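Right, I've been promising a thread on the bike marking morning and the stolen bike register, so here it is. Get a brew, it's a long one.

Our neighbourhood watch patch covers Paterson Road, the flats behind it and the bottom end of the park. Since August we've had 13 bikes go from sheds and stairwells. Three of them have come back to their owners, and all three were marked. That's what got me so fired up about this!

The kit we used is called Clostura. You stick a stencil on the frame, dab the fluid over it, peel it off, and there's a code left behind that is a proper pain to remove. Takes a few minutes a bike if the frame's clean. (Please clean your frame. I say this with love and black fingernails.)

We did 70 bikes in one morning. SEVENTY. I'd have been happy with half that. The queue went out past the bins at one point and people were swapping shed lock tips while they waited, which was lovely to hear. 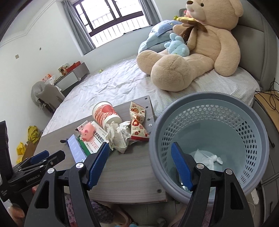

Paper cup on its side at the back of the table, basket next to it.

OK so, the code on its own does nothing until you register it. You go on the site, put in the code, your frame number, a photo of the bike and a phone number. If an officer finds it in a hedge or the back of a van, they can look it up and ring you.

Where's the frame number? Usually under the bottom bracket, where the pedals join. Turn the bike upside down and have a look with a torch. On some older ones it's up by the headset or on the back dropout. Write it down tonight, even if you never get round to the marking!

Somebody asked if the police come to these. Yes! Two of our neighbourhood officers stayed right through and did loads of the marking themselves. They were brilliant with the kids, who wanted to know about handcuffs far more than about bikes.

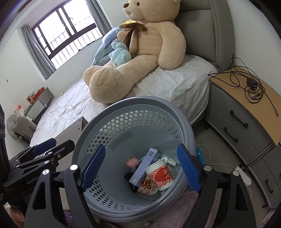

The other big question was locks. Their advice was to spend more on the lock than feels sensible and put it through the frame AND the back wheel. If your shed door has screws you can get at from outside, swap them for coach bolts. Cheap job, done in an evening.

We also had a couple of Tikar shed alarms to show people. Small thing, battery powered, goes off when the door moves. It is LOUD. I set one off by accident and a dog in the flats was still giving its opinion ten minutes later.

If your bike does get nicked: report it on 101 or online, even if you think there's no point. 999 if it's happening in front of you. Then mark it stolen on the register so it flags up for anyone checking second-hand ads.

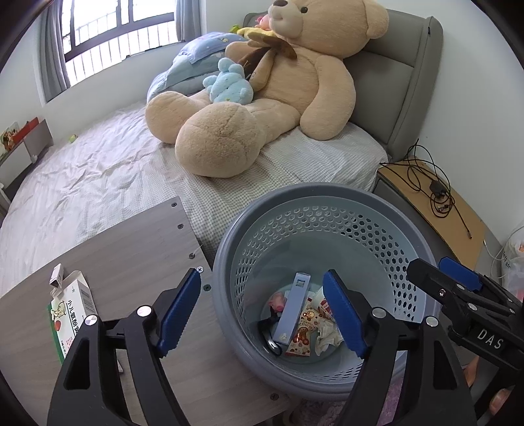

Grey basket with the honeycomb holes.

Our register now has 243 bikes on it, counting the ones from the Metar estate next door, who started before us and have been so generous with their stencils and their time.

Next one is in the spring, same spot, 10 am start. Scooters and mobility aids welcome too, we've checked and the fluid works fine on those. Bring your frame number if you've found it and a rag if you've got one. Replies are open if you want the shed bolt sizes, I've got them written down somewhere!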